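Re: [watchbench] Haugen 2 running fast after service

Borghild Westerberg wrote:

> The Haugen came back together fine but it is running 60 seconds a day
> fast, dial up and crown down both. Amplitude looks healthy on the
> timing machine. I cleaned everything twice and used fresh oil on the
> balance jewels. Before the service it ran 7 seconds slow, so I did not
> touch the regulator. Is this the hairspring, or did I get the wrong
> mainspring? The one I fitted was sold as the Onalska replacement.

Borghild,

I would leave the mainspring alone for now. A spring that is too strong will usually show up as very high amplitude, and at the far end you get knocking, where the balance swings so far that the roller jewel hits the outside of the fork. You would hear a gallop and the trace would go wild. You say the amplitude looks healthy and the rate is the same in both positions, so I don't think that is where the 60 seconds is coming from.

Check for magnetism first. Put a small compass next to the movement while it is running and see if the needle twitches. If it does, run it through the demagnetizer and pull it away slowly with the button still held down. Letting go of the button while the watch is close can leave it worse than before. I have done that to a good Bostcombe and spent an evening looking for a fault that wasn't there. 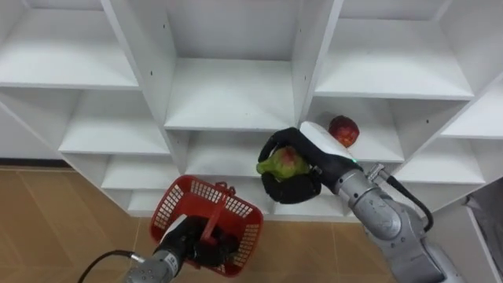

If the compass stays still, look at the hairspring from the side and then from the top with the balance in place. You want it flat and the coils evenly spaced. After a cleaning, two coils can stick together with a trace of oil, which shortens the working length and makes the watch run fast. A dip in hairspring cleaner and a puff of air will sort that out. Also check that the outer coil is sitting between the regulator pins and that the next coil in has not jumped over to join it. On the Haugen the pins are short and it is easy to miss when the cock goes back on.

Only move the regulator when you have ruled those out. A jump like yours between taking it apart and putting it back together has a cause, and if you regulate it away now you will have to find it later.
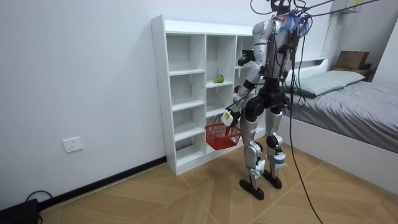
On the question of parts, the Onalska springs are fine in my experience, but measure them. Height and thickness should be on the packet and you can check both with a micrometer. I have had one in the wrong envelope. I keep mine sorted by width, one compartment per size, in a miniature version of a white cubby unit like the one the robot is reaching into, and anything I haven't measured stays out of it until I have. It sounds fussy, but unmarked springs all look the same after a year or two.

The seller in Isville still has balance completes for this caliber if yours turns out to be bent. He had them listed in June and he was asking more than I would pay, but he does take offers. He wants 500 for a complete running movement, and I would not go that way for a hairspring problem.

When you have tried the compass, post the rate in all the positions you can manage, fully wound, and the beat error - you left that out. If you can get a clear side view of the spring with the cock on, send that too.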